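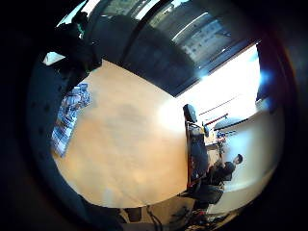 Contents Abstract Methods Results References

3.2 Shared tables near glazing

The Jindale floor was furnished with large shared tables in place of single desks. Each table has a wooden top in a light finish and stands close to the windows. Seating was left to the users, and chairs were not assigned or returned to a set position at the end of the day.

Light at table height was read at 6 points per table, with the blinds open. Readings at the points farthest from the glass stayed near the design value of 300 lux. Those nearest the glass reached 3000 lux on clear mornings in May. The spread across a single surface was therefore larger than the spread between any two tables at the Pravthorpe site, where the desks stand well back from the outer wall.

Figure 4 shows the condition at one table. The top is brightest toward the side that takes the window light, and a much brighter area of glazing lies beyond it. A pale building is visible through the glass. We did not separate light reflected from neighbouring buildings from direct daylight, and the readings should be taken as the sum of both.

The finish of the top matters here. A pale surface with a slight gloss raises the general brightness of the room, but it also returns part of the window light to a seated person at a low angle. Of the 42 people who answered the Niskanen comfort form, most who reported glare named the table surface before the screen. Several had moved their chairs to the side of the table - a change that the floor plan does not record. Darker tops were not tested.

Figure 4. Shared wooden table with seating beside the windows, Jindale.

Contact | Copyright Trekano | Back to top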